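Home | Ask | Topics | Sign in

Hard water spots on a marble vanity — what's safe?

Posted by plesiren_gal

We moved into a rental in Ivell with a marble counter in the bathroom and I'm scared of it. There are dull rings by the faucet and my mother-in-law swears by vinegar. I already spent 9 bucks on a spray that did zip. Help!

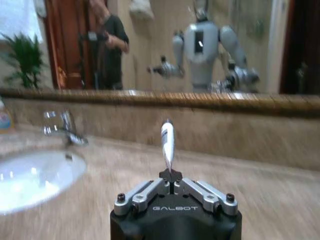
Bjarke Ladefoged

Put the vinegar down, please! Acid eats marble, and those dull rings may be etching, so scrubbing won't lift them. On a beige counter with that mottled tan and cream pattern you can live with a faint ring for years, so start gentle — warm water, a drop of dish soap, soft cloth, dry it right away.

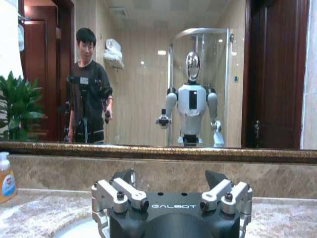 Does baking soda work on marble? Only as a soft paste on a stain, left overnight under plastic wrap and wiped off without scrubbing, because it can scratch a polished finish.

If the rings are still there after that, you want marble polishing powder. I used one on my own sink top (took me five tries to get the shine even, and my arm was dead by the end of it). 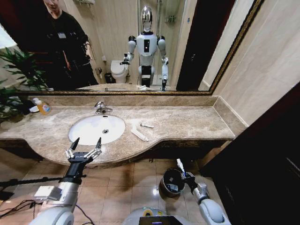
Do a small patch at the back first and let it dry overnight before you judge it. Then seal the whole thing. I redo mine every November.

mogensen_fan

just get a tray for the soap lol

Comments

tilda9: The tray did help me, to be fair.

borkus: Ask your landlord before you polish anything!!

Related
Sealing marble yourself
Soap scum on glass shower doors
Toothpaste stains on stone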